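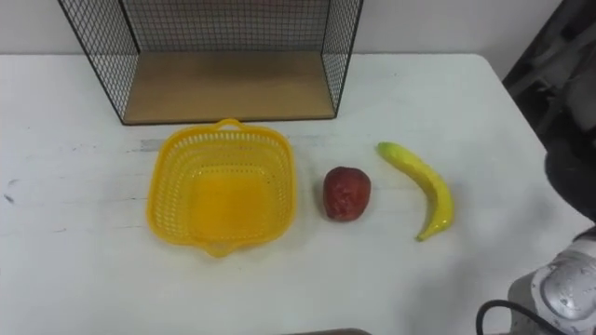
Reviews > Data Collection > Task Kits

TABLETOP KITS

Wasness Pick-and-Place Starter Kit: 38 sessions in

5 min read

The Wasness kit is sold to labs that want demonstration data and don't want to spend a month choosing objects. It contains containers, artificial food, a wire mesh shelf with a wooden base, and a printed task book. We bought one set in the spring and have used it for 38 recording sessions with a single teleoperated arm and a head camera. The review covers the kit only. The arm and the recording software came from other suppliers.

Task and setup

Most of our sessions used the book's first layout: yellow basket in front of the shelf, apple to its right, banana beyond the apple. The operator puts the fruit into the basket, then lifts the basket onto the wooden base. An episode is one complete run. We kept 1,000 episodes for training and set aside 103 for evaluation. Another 388 were thrown out, mostly for dropped objects or for operator pauses longer than our limit.

Setup takes a few minutes. The shelf needs no tools. It is light, and a gripper that catches the mesh will drag the whole thing. We put two strips of thin double-sided tape under the base and had no further trouble. Wasness should include the tape.

Basket

The basket is the best part of the kit. The perforated sides are stiff enough to hold their shape in a parallel-jaw grip, and there is a loop handle on one rim and a tab handle on the opposite rim. Operators split on which to use. We let them choose for the first sessions and regretted it, as the policy trained on that data hesitated between the two and sometimes closed on neither. From then on the written instruction named the front tab, and the behavior settled down.

The solid interior floor is glossy and gives a highlight under overhead lamps. Our color pipeline handled it. A lab depending on depth from an infrared sensor should test before buying.

Fruit

The apple is good. Its color is a deep brownish red with darker patches, and the surface is mottled and slightly wrinkled, which gives the vision model more to work with than the flat red spheres in the older Primetti set. It is also taller than it is wide and tends to lean. Grasp height therefore varies a little from one reset to the next, and we count this as useful variation.

The banana is weaker. It has a plastic sheen and reflects light along its upper side, and that reflection shifts when the arm passes overhead. Lying flat, it is a thin target for wide fingers. More of our dropped-object discards came from the banana than from anything else. Matte spray helped, but it wore off at the grasp points.

Task book

The layouts are clear and the reset positions are given to the half inch. That precision is a problem. A policy trained on exact resets learns the positions and ignores the camera. We replaced the printed positions with random offsets inside a marked zone and rotated the banana between episodes. The book mentions this in one line near the back. It belongs on the first page.

Tabletop contrast is also left out. A white table and a white wall make the objects easy to separate, and scores on that surface will be flattering. Ours fell when the same policy ran on a brown bench at the Rizk annex. Plan on at least two surfaces.

Compared with Allix

The Allix kit costs more and has heavier containers that stay put. Its shelf is solid-backed, so there is less visual clutter behind the target. For a first data set it is the easier choice. The Wasness mesh is harder on the model, with the wall showing through a fine grid, and we prefer it for that.

Verdict

Buy it for the basket, the apple and the shelf. Replace the banana, rewrite the reset rules, and fix the choice of handle before the first session. Spare fruit is sold separately, and Wasness lists a revised task book for October.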